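Progress Report to the Ocampo Fund for Independent Makers
Project: Breltimum – a kitchen assistance arm built in a shared workshop
Submitted by: Natália Rusnák, project lead
Report date: 25 April 2024

1. Purpose of this report

The present report covers the second stage of the Breltimum project, which the Fund has supported since October. It describes the state of the simulation work, the condition of the physical build at the Curik shared workshop, spending to date, and the changes requested to the remaining schedule. The first-stage report dealt with the choice of arm and is not repeated.

2. Simulation work

All motion planning is developed in a simulated kitchen before any code is allowed to run on the bench. The kitchen model was completed early in this period by Apolinar Hinojosa, who also maintains the shared code repository. It holds the furniture and appliances needed for the two tasks named in the grant agreement: opening an appliance door and picking up a small item from a cabinet.
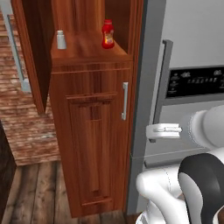

The appliance task has taken the larger share of our time. A vertical bar handle leaves little room for error in the angle of the wrist, and the first planner often brought the gripper in too far to one side. The current version stops with the jaws beside the handle at mid-height, as in the rendered view, and corrects its position before closing. The neighboring cabinet, with the ketchup bottle and the smaller white bottle on its countertop, is treated by the planner as an obstacle throughout this task, so that an arm swinging back from the door does not sweep the surface.

A total of 1562 simulated trials were logged for the two tasks combined. Of these, 1330 met the success conditions set out in the grant agreement. Most of the failures fall into two groups: handle contacts in which the gripper slipped during the pull, and reaches in which the planner found no path within the time limit. The second group has become smaller with each revision. The first has not, and Mr. Hinojosa believes the friction values in the model need to be measured again from real parts.

Work on the pick-up task began later and is less mature. The reach itself is dependable when the target stands clear of its neighbors. Results are weaker when the arm must approach low over a raised edge – the lower side of the gripper tends to touch the edge before the fingers are in position.

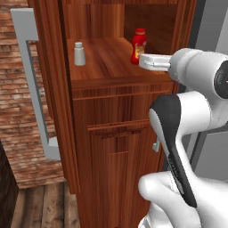
A revised approach path, which lifts the wrist and then lowers it a short distance in front of the target, is being tested. We expect to settle on one version before the next workshop session and will include the comparison in the final report.

3. Physical build

The mounting frame has been welded, drilled and bolted to the workshop floor. The power supply and emergency stop were inspected under the Curik workshop rules and approved for use with a member present. Cable routing along the arm is unfinished. The first set of clips, ordered from Grakano, was the wrong diameter and has been returned.

No door or cabinet has yet been handled by the physical arm. Bench tests so far have been limited to slow joint movements without a load, and these were completed without a fault. A used cabinet has been obtained at no cost and will be fitted with a bar handle for the first contact tests.

4. Spending

Spending remains within the approved budget. The only item above its estimate is the replacement power supply, which exceeded the planned figure by 19 dollars. We ask permission to move 200 dollars from the travel line, which will not be used, to the materials line, in order to cover gripper pads in two grades of rubber and a force gauge for the friction measurements.

5. Schedule and requests

The first contact tests were planned for the close of this stage and have moved into the next. The delay comes from the cable clips and from the added time given to the appliance task. The end date of the project is unchanged.

We request the Fund's written approval of the budget transfer described in section 4. The trial logs and the kitchen model are available to the Fund's reviewer on request to Ms. Rusnák.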